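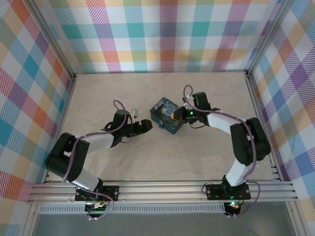
Vindex Plaid is a set of pattern files for covering the inside walls of a box, a booth, a cabinet or a small stage. The set contains 188 files. All of them come from one plaid drawing with diagonal stripes, and they differ in the size of the stripe, in the crop and in the order of the colors. The same plaid can look quite different from one wall to the next: the back wall has rows of teal, pink-purple and orange-yellow squares with white bands between them, the left wall shows larger blocks of teal, orange and magenta, and on the right wall purple, light blue, yellow and orange are the strongest. The floor was kept in pale beige with a light mottle, and I recommend to keep it so, for the reasons given under Floor.

Version and authors

Version 2, released 21 Feb 2018. The drawing and the color tables are by Anselmo Salazar. The crops, the print tests and this text are by Nilton Yupanqui. The first version was called Dostia and its files are still accepted by the layout sheet, but please do not mix Dostia files and Vindex files on one wall. The yellow was corrected between the two and the difference can be seen at the seam.

What is in the folder

walls_back: crops for the wall that faces the viewer. The squares are in straight rows, so the print must hang level.
walls_side: crops for the left wall and the right wall. The file name ends with L or R.
fills: narrow strips for gaps, returns and the inside of a door.
floor: the beige mottle, in a light and a very light variant.
tables: the color values as plain text, one line for each color.
layout.pdf: a sheet on which you can write your measures before you print.
LICENSE.txt: the full terms.

File names are built from the folder, the stripe size, the color order and the side. For example, side_wide_orange_L is a left wall with the wide stripe, where orange comes first. The preview pictures have the same name with the word small at the end. Previews are not for printing.

Colors

The drawing uses seven: teal, purple, orange, yellow, red, green and white. Where two stripes cross, the print makes a mixed tone, and this is how you get magenta, light blue and several others which are not in the table. Please do not add them to the table as separate colors. Anselmo received such a corrected table in August and it took us a long time to find why the crossings had become brown.

White is a color here and it must be printed on white material. On cream paper the bands become dull and the whole wall looks older than it is.

Choosing the wall crops

Begin with the back wall. Choose the stripe size that you like when you stand at your usual distance, and then take the side walls one size larger. The side walls are seen at an angle, so the stripes look narrower than they are, and with the same size on every wall the sides become a gray noise. You do not need to match the stripes in the corners. We tried it for a display at Zikow and it was much work for a small result, because a matched corner is correct only from one point.

If your box has metal edges, let the print end at the metal. A thin silver line between wall and floor gives a clean finish and it hides a cut which is not perfect. If there are no metal edges, add a fold of your own to each side crop and glue the fold behind the neighbor panel.

Floor

Do not put plaid on the floor. I know that the question will come, so I write it with some detail. When the floor has the same pattern as the walls, the eye does not find where the wall stops, and small things placed on the floor disappear. With a pale floor they stay visible. The mottle is very light, it only takes away the hard shine of a flat color and makes small marks less visible. The very light variant is for boxes with weak lamps.

Printing and mounting

Print at full size, without the option to fit to page. Measure the printed test strip with a ruler before you send the large files.
Matte material is better than glossy. On glossy material the lamps make white spots, and these are confused with the white bands.
Cut the back wall first and mount it first. The sides then cover its two edges.
Leave a little space at the bottom if your floor panel must be taken out.
Press from the middle to the outside with a dry cloth. Bubbles near the edge can be opened with a needle.
Keep the paper piece that you cut away, with its file name written on the back. It is useful for repairs.

Light and aging

Our test strips were on the window side of a workshop in Villanueva. Purple changed first, then red. Teal and green were still good when we took the strips down. I did not measure this with an instrument, only by eye beside a strip from the drawer, so please do not cite it as a measurement.

Known problems

The fills with green first have a thin white line on the long side. Cut it off.
In three of the side crops the R file is a true mirror of the L file, and in the others it is a different part of the drawing. Both are intended, but the file name does not tell you which one you have. Look at the preview.
Some print shops change the orange to a warmer one by automatic correction. Ask them to switch it off.
The layout sheet has no place for a box with a sloped wall. Write the top width and the bottom width by hand in the margin.

Use and credit

You can print the patterns for your own work, for a school, a shop or an exhibition, and you can change the colors. You cannot sell the files themselves or sell printed rolls made from them. If you publish pictures of your walls, please write Vindex Plaid, Salazar and Yupanqui somewhere near. Corrections to the tables are welcome when they come with a printed strip, and corrections to my English are welcome in any form.

Planned for the next version

A narrower stripe for very small boxes (around 7 files, if the test prints are good), clear names for the mirrored crops, and a layout sheet with sloped walls.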